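Appel à participants : journée portes ouvertes de l'atelier Galtik

Bristari recherche quatre participants pour accompagner la démonstration publique de son atelier Galtik, à Stostatbridge, le 10 septembre 2026. Les personnes retenues manieront une pince tenue à la main devant les visiteurs, pour des tâches de rangement en armoire métallique. Aucune expérience en robotique n'est exigée ; une formation de deux heures est assurée sur place.

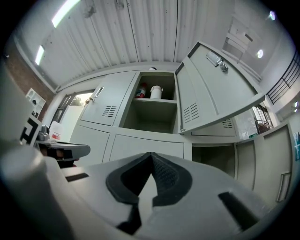
La participation donne lieu à une indemnité de 88 euros, repas compris. Les candidats doivent être majeurs et comprendre le français. Les demandes, accompagnées d'une courte lettre de motivation, sont à adresser au secrétariat de Bristari, référence 954. Une seconde session est prévue en décembre.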